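Meeting room screens: what changes this fall

Oct 6, 2020

The replacement of the old wall projectors on the second and third floors is now finished. If you book rooms through the front desk you will already have seen the new names on the list. The two larger rooms are Pokau and Flanell, and the small one by the stairs is Kongkaew. All three have the same equipment, so once you have used one you can use the others.

Each room has a laser projector mounted on the ceiling, a fixed white screen and a wall plate with two HDMI inputs and a USB-C input. The wall plate is to the left of the screen in Pokau and Flanell. In Kongkaew it is under the light switches, where the old VGA socket was. The VGA cables have been taken out. If your laptop still needs one, adapters can be borrowed from Shabani Barasa in the equipment room. Please sign for them, as 43 adapters were bought for the last set of projectors and very few came back.

The projectors are brighter than the old ones and you should be able to leave the ceiling lights on for most slides. For video, or for spreadsheets with small type, turn off the front row of lights only. The switch for the front row is the one on the far left. The blinds in Flanell are still being repaired and do not come all the way down, so afternoon sessions there may look a little washed out until the end of October.

Presenting without a cable

You can now send your screen to the projector over the building's wireless network. Press the Source button on the remote until you see the screen-sharing page. It shows the name of the room and a four-digit code. Open the screen mirroring menu on your laptop or phone, pick the room name and type in the code. The code changes every time the projector is switched on, so one you wrote down last week will not work.

Check the room name before you connect. During the trial, several people in Pokau sent their slides to the screen in Flanell, which is next door and shows up first in some menus. The person already presenting gets a message asking whether to allow it, and most people click yes without reading.
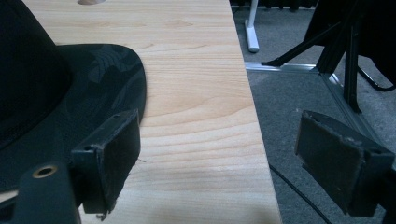
Up to four devices can be connected at the same time, with the picture split between them. It works well enough for comparing two drawings side by side. With four, the text gets small for anyone past the second row. The host can drop a device by choosing it from the list and pressing Esc on the remote.

Wireless is fine for slides and documents. For a long video we still suggest HDMI. In our tests the sound ran slightly behind the picture after several minutes, more so on older phones. Guests can connect through the visitor network, but they need a day pass from reception first.

Sound

The projectors have a built-in speaker, which is enough for Kongkaew. In the two larger rooms the sound goes to the wall speakers, and the volume is set from the panel by the door — the volume button on the remote does nothing there. If you hear no sound at all, check that your laptop has switched its output to HDMI. This was the cause of most of the calls we had during the trial.

Turning off

Please switch the projector off when you leave. Press the power button twice. The fan runs for a short while afterward and stops by itself. Do not cut the power at the wall, even if the fan is noisy. The old projectors switched themselves off after ten minutes with no signal and many of us got used to walking out. The new ones are set to wait an hour, at the request of people who run training with long breaks. We looked at the logs for September, and the three rooms had 186 hours of projector time with nothing connected.

There are no lamps to change in these models. Filters will be cleaned twice a year by Drudenik, the firm that did the installation, and rooms will be closed for a morning when that happens. Dates will be posted on the booking page.

Old equipment

The previous projectors are being sent for recycling, apart from one kept as a spare for events in the lobby. The portable screen is also staying. It can be booked in the same way as a room, and needs two people to carry it.

Help sessions

Rehema Muli will run short practice sessions in Pokau throughout October. They last half an hour and there is no need to sign up. Bring the laptop you normally present from, and its charger. If you have a presentation with unusual requirements, such as two screens or a remote speaker, call her on extension 726 a few days ahead so that the room can be set up and tested.

A one-page guide has been taped inside the cabinet door in each room. The guide in Kongkaew has the wrong drawing of the wall plate and will be replaced.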